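Laundry Club Meets on Friday
By Lleucu Probert
March | 14 shares | 4 comments

The student robotics club at Soruddale has six members, one washing machine and a teddy bear. Yoshinori Hirano, who has advised the club for two years, picked the task himself: the robot has to take something soft from a basket and put it in the drum.

"Everybody wanted to stack blocks," he said. "I told them to go home and look at what their parents do on a Sunday."

The students train the arms by steering them through the job by hand and saving each run. When I visited they had 312 saved runs, and Hirano said a third of them would be thrown out. Most of the bad ones come from the door. Swung open, it takes up a lot of the space the left arm needs to reach the basket.

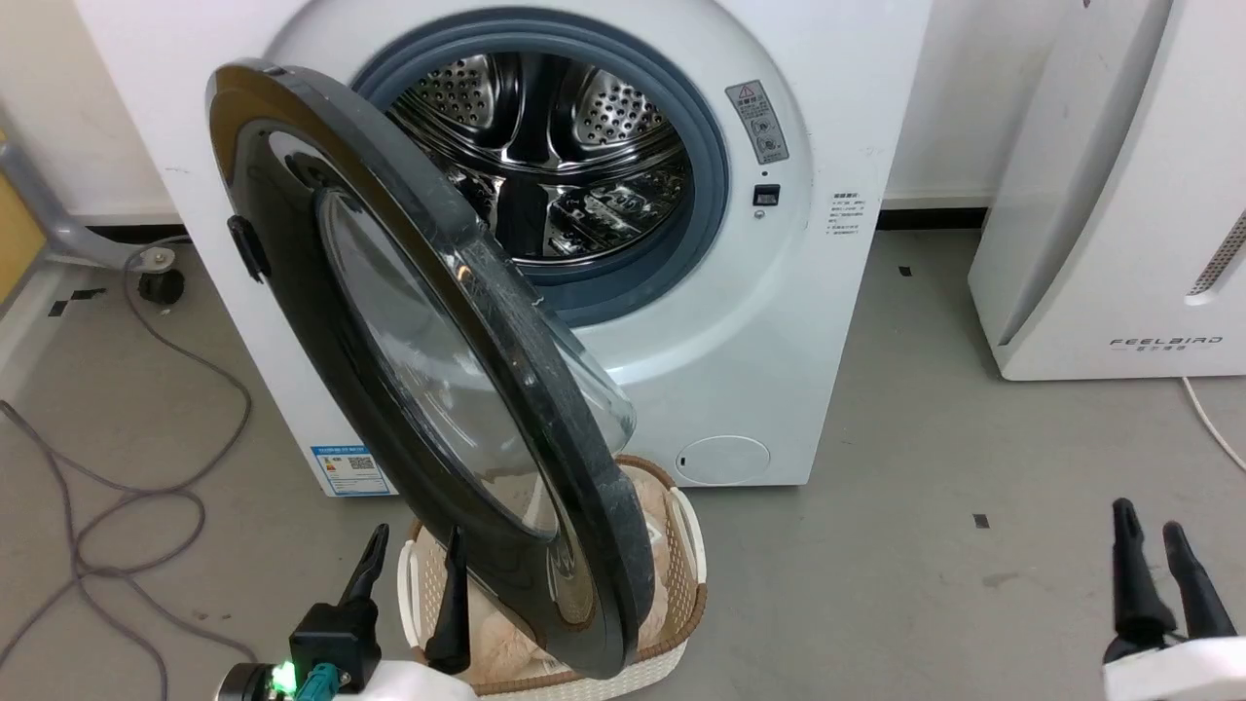
Why a bear

The club started with towels. Hirano said a towel was easy to pick up but hard to let go of, and the students got tired of folding them between runs. The bear keeps more or less the same shape.

"It still gives you trouble," he said. "You grab an ear and the rest of it swings. You grab the middle and you get a handful of fur."

I asked whether two fingers were enough. He said the students ask him that every week. "They want a hand. I say learn the two fingers first - then we'll talk about a hand."
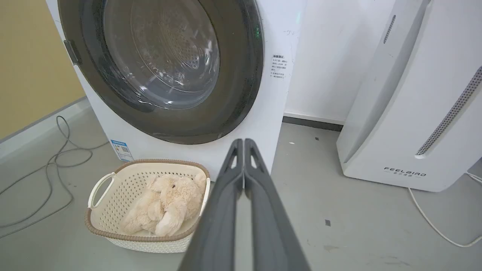
The bear in its basket, with the gripper's fingers closed.

The club will show the task at the Pokden student meet. Hirano does not expect a prize. He wants two clean runs in a row in front of strangers, and he wants the students to write down what went wrong.

Comments (4)

dmk_77: What do they do about the door latch? Ours kept slipping off it.

Rosa P.: My son is in this club. He still doesn't do his own laundry.

tinbox: Would like to see the towel runs too.

dmk_77: Same, even the bad ones.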